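手持ちグリッパーの時刻合わせと姿勢推定、2月分のまとめ

投稿者: Danai Vrettos
シェア 28　コメント 2
サイト内を検索　キーワードを入力　検索

Feddenのログ形式を変えてから、過去のエピソードを再生すると左右の手の動きがわずかに食い違うようになった。最初はPappas(姿勢推定のほう)の平滑化を疑っていたが、原因は手前の時刻付けにあった。変更した箇所と、まだ直していない箇所を書いておく。同じ構成で使っている人は多くないと思うので、半分は自分用の記録である。

構成は前回の記事から変わっていない。両手に1本ずつ手持ちグリッパーを持って物を動かし、頭部側とグリッパー側のカメラで記録する。グリッパーには黒い丸マーカーを配した白いプレートが載っていて、頭部側の映像からはこのプレートの姿勢を解く。指の開度はグリッパー側の映像から求める。内部の時系列は200 Hzに揃え、Budusというメッセージバスで各プロセスに配る。

頭部側の対象物として厄介なのは、今のところ布ものである。剛体なら指が触れた後の動きで時刻ずれの見当がつくが、布は指が閉じてもしばらく外形が変わらず、画像だけから接触時刻を決めるのが難しい。黒いニット帽を黒い指でつまむと輪郭の境目もあやしくなる。
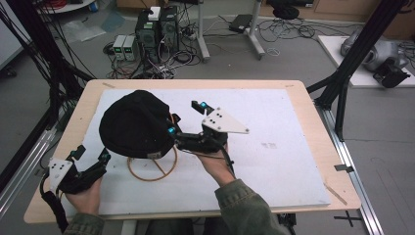

時刻の話に戻る。旧形式では、各フレームの時刻はキャプチャプロセスが受信した時点で付けていた。新形式では露光中央の時刻に直したつもりだったが、実際に直っていたのは頭部側だけで、グリッパー側のドライバは受信時刻をそのまま流していた。差を測ったところ28 msあった。しかも一定で、ばらつきはほとんどない。固定オフセットなら補正は簡単だが、一定だったせいで発見が遅れた。ジッタの監視グラフには何も出ない。

測り方はMal-soon Hyunの案による。グリッパーを手で細かく往復させ、プレート姿勢から求めた角速度と、グリッパー側映像の背景のオプティカルフローから求めた角速度の相互相関を取る。ピーク位置がそのままオフセットになる。専用の発光治具を使わないので、既存のログにも遡って適用できる。注意点は、往復の周期を揃えすぎると相関に偽のピークが立つことで、周期は意識して崩したほうがよい。

補正はキャプチャ側に入れず、Feddenの読み出し層に入れた。生ログの時刻は書き換えない。ヘッダにストリームごとのオフセットと、その推定方法を示す文字列を持たせ、読み出し時に加算する。推定をやり直したときにヘッダだけ差し替えれば済む。旧形式のファイルにはこのフィールドがないので、欠けている場合はエラーにした。黙ってゼロとみなす実装も書いてみたが、それでは今回と同じことが起きる。

次にプレートの姿勢推定。マーカーが一平面上にあるため、カメラから見た傾きが浅いと解が二つに割れる。再投影誤差の小さいほうを取るだけの実装では、隣り合うフレームで解が入れ替わる。対象にしたセットでは2,512フレームで反転が出ていた。大半は短い区間に固まっていて、手首を返す動作の途中に多い。

対策として、両方の解を捨てずに保持し、区間全体で経路を選ぶようにした。コストは再投影誤差と、隣接フレーム間の回転量の和である。動的計画法で解けるので計算は軽い。オンライン表示用には固定長の窓で同じことをしているが、窓の先頭付近ではまだ反転が残る。オフラインの結果と画面の表示が違うと言われたら、たいていこれである。

重みの決め方には迷った。回転量の重みを大きくすると反転は消えるが、本当に速く返したときに正しい解まで抑えてしまう。今は角速度の上限を別に設け、上限以下では回転のコストをほぼ効かせていない。上限を超えた遷移にだけ罰則をかける。関数の形としては不格好だが、調整する値が一つで済む。

遮蔽の扱いも変えた。マーカーの一部が隠れたとき、以前は見えている点だけで解き、残りの点数を信頼度としてそのまま出していた。点が多くても一直線に近い並びだと姿勢は不安定なので、点数は信頼度の代わりにならない。ヤコビアンから共分散を出してそれを渡すようにした。受け側のプランナはまだ点数のフィールドを読んでいるので、当面は両方を出力する。このフィールドは次の形式変更で消す予定である。

開度のほうは、指の輪郭を直接追う方式から、指の付け根側にある青緑色の部品を手がかりにする方式へ移した。指パッドは黒くて暗い背景に溶けやすいが、こちらは色相で切り出せる。左右それぞれの領域の重心を求め、あらかじめ作った対応表で開度に変換する。 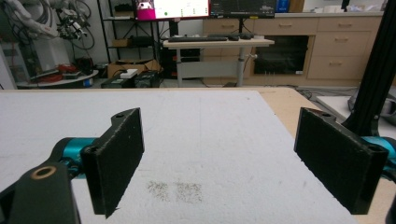

最終更新: 2025年3月7日(開度推定の節を加筆)

弱点は、この部品が画角の端に寄ることと、指の陰に入ることである。とくに右側は見えている面積が小さく、領域の面積をそのまま重みにすると推定が左に引っ張られる。そこで左右を独立に推定し、機構上は対称に動くという拘束を後からかけている。左右の推定が食い違ったときは平均を取らず、見えている輪郭が長い側を採用する。

白いフォームボードの上では黒いパッドの輪郭追跡も比較的安定しているので、二つの方式の差分を検査に使える。ただしボード中央に濃い灰色の斑点が固まった部分が二か所並んでいて、輪郭抽出の閾値によってはパッドの縁の候補として拾われる。形態処理で消すと今度は細い対象物まで消えるため、候補の位置に範囲制限をかけた。グリッパー側のカメラから見ればパッドの可動範囲は画像上でほぼ決まっているので、これで足りる。

背景の動きを使う先ほどの相互相関でも、似た問題があった。指とその周辺の部品はカメラと一緒に動くため、マスクしないと静止した特徴点として大量に混ざる。最初の版ではマスクが指だけで、左下に写る黒いアーム部分を入れ忘れていた。相関のピークは出るものの幅が広い。マスクを直すとピークは細くなり、オフセットの推定値自体は変わらなかった。

背景にモニタが入ると画面の表示が動くことがある。フローの外れ値としてRANSACで落ちるので特別な処理は入れていないが、モニタが画面の多くを占める姿勢では怪しい。フローの有効点の割合が下がった区間は、推定に使わないようにした。

ビルド関係では、Pappasをライブラリと実行ファイルに分けた。これまでは姿勢推定だけを試すのにもBudusを起動する必要があり、単体テストが書きにくかった。分割後はログファイルを直接渡して動かせる。Periklis Tzavarasから、乱数の種が実行ごとに変わるせいで回帰テストの差分が読めないという指摘があり、種を設定ファイルに出した。既定値は固定である。

残っている作業。

・オンライン表示の窓の先頭で起きる解の反転。遅延を増やせば減るが、操作中の表示なので増やしたくない。
・読み出し層の補正を通さずに生ログを読んでいるスクリプトがいくつかある。見つけ次第置き換える。
・開度の対応表がグリッパー個体ごとに要る。指を付け替えた後に作り直すべきかどうかは未確認。
・布をつまんだときの接触時刻。開度の変化が止まった時点で代用しているが、帽子のように厚みが潰れる対象では遅めに出る。指の速度と姿勢の共分散を合わせて見る案を試している。

変換スクリプトはFeddenのtoolsディレクトリに入れた。旧形式のファイルを渡すとオフセット欄のないヘッダを検出して止まるので、先に推定コマンドを実行し、結果を確認してから書き込みオプションを付けること。上書き前のヘッダは同じ場所に別名で残る。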